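Ticket 42: Folding cell 3, arm stops before it takes the garment
Site: Padville laundry, finishing room
Opened by: Dehua Yan, shift lead
Priority: medium
Status: open, waiting for Pundthorpe support

Problem

Since the October update, the arm on cell 3 goes down to the table and then waits. No error is shown on the panel. After 2 minutes the program asks for an operator. Cells 1 and 2 have the same update and they work well.

What this changes for us

Before the cells came, Mersha folded by hand at this table. Now she looks after three cells and also checks the finished stacks. When cell 3 asks for help many times in a shift, she must walk back each time and the checking is left behind. She asked me if she can fold by hand again until it is repaired. I said yes, but please note that her target on the sheet is still 100 pieces for the cell, and this is not fair to her.

Log

Step 1. Restarted the cell from the panel. Same result.

Step 2. Cleaned the wrist camera with the dry cloth from the kit. Same result.

Step 3. Ran the open and close test with nothing on the table. Both fingers moved fully, no strange noise.

Step 4. Put one pale blue garment on the wood table, on the left side, with the cardboard behind as usual. Wrist camera view with the fingers open:
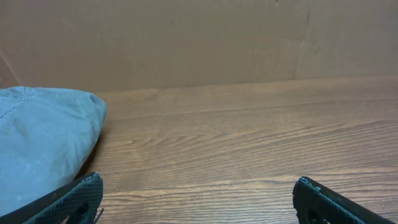 Step 5. Moved the garment to the middle by hand and started again. The arm picked it up two times from three. I think the left side of the table is the problem, but I am not sure.

Request

Please compare the pick area setting of cell 3 with cell 2. Please also tell me if Mersha may change this setting herself. At the Plillton site the operators have this permission, and it would save us many calls.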